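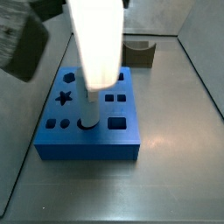

Robotics Club: peg practice is in full swing

The shape board has taken over at the Ellery Robotics Club, and we couldn't be happier about it. If you stopped by the workshop in October you probably caught us still arguing over where to put the power strip. Things have moved along since then! The arm is up, the walls are on, and every student on the roster has now had a turn running a program they wrote themselves.

The task for this season's Brelness Challenge sounds like something out of a preschool classroom. The robot has to pick up a set of shapes and put each one in the matching hole in the board, with no help from a human once the run begins. Teams get 200 seconds. A piece that goes in straight and stays in earns full points, a piece left leaning earns half, and a piece that rolls off across the table earns a groan from everybody in the room.

We started with the long white cylinder, and it has taught us a lot. It goes in the larger of the two round holes in the front row, right beside the big square one. The hole is a close fit, so being off by even the thickness of a fingernail means the rod catches on the rim and the arm keeps pushing. Our programming group tried a straight drop first (fast, loud, mostly misses). Then they wrote a slower version where the arm comes down until it feels resistance, backs off a hair, and makes a tiny spiral until the end of the rod finds the opening. Watching that spiral work for the first time was one of the best moments we've had in the club. There was actual jumping.

Since then the group has logged 294 tries with the cylinder and written every one of them in the green notebook by the door. Please keep doing this! It's tempting to skip the misses, but the misses are how the group figured out that our board was sliding a little every time the rod hit the rim. The Prullik team, our younger group, came up with the fix, a sheet of grippy drawer liner cut to size and tucked underneath. It cost next to nothing and our success rate jumped the same afternoon.

Next up are the square pieces and then the star. The star is the one everybody is nervous about, because now the robot has to care which way the piece is turned. With a round peg you can ignore that completely. The Dronis team has been working on turning the wrist in small steps and checking the fit after each one, and they're also playing with the camera settings so the glare off the tabletop doesn't confuse things. If you have experience with lighting for photography or video, they would love to pick your brain.

A few notes for families:

Practice now runs until 6:30 in the evening so that both teams get a full block of time at the arm. Pickup is at the side entrance. The front doors lock at 6.

Long hair needs to be tied back and sleeves pushed up before anyone goes near the robot, and that goes for visiting brothers and sisters too. One student at the keyboard, one student at the stop button, everyone else behind the yellow tape.

We have 21 students this year, our biggest group so far, and we're short on laptops. If you have an older one at home that still holds a charge, we can wipe it and put it to work. Spare notebooks and mechanical pencils are welcome as well.

The regional round is in February at the Brelness campus, and we plan to hold an open practice in January so families can see full runs before then. Each team will do 2 runs with the clock going, and after that anyone who wants to can try the board by hand, against the same 200 seconds. Several parents have already said it looks easy. We'll have the blindfold ready!

Permission slips for the February trip go home next week. Please return them to the folder in the workshop, the red one this time, and add a note if your student will need a ride.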